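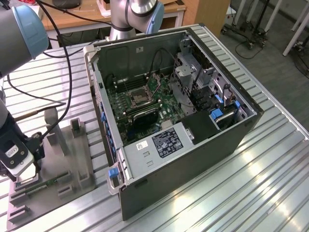
A green card in the gripper, with the open tower waiting on the bench.

Okay, so the Jollar kit from Trakitz! I paid 900 for it, waited nearly 3 weeks, and I'm mostly happy. You get the gray fixture plate with its little raised holders, plus the part-swapping software for your arms. Setup ate a whole evening – the manual is awful.
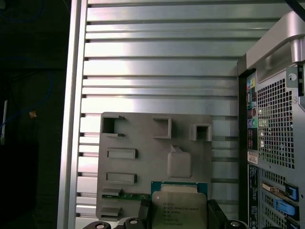

Processors are where I'd be picky. The fingers have to come down on both sides of the metal cap, so you'll want to go slow and teach that grab twice. Memory and cards were way easier for me. I do wish the plate had labels on it (which holder is which?!), but I'd buy it again – just not at full price.

Print this review | E-mail this review
© Brorkholm Bench Reviews | Contact | Back to top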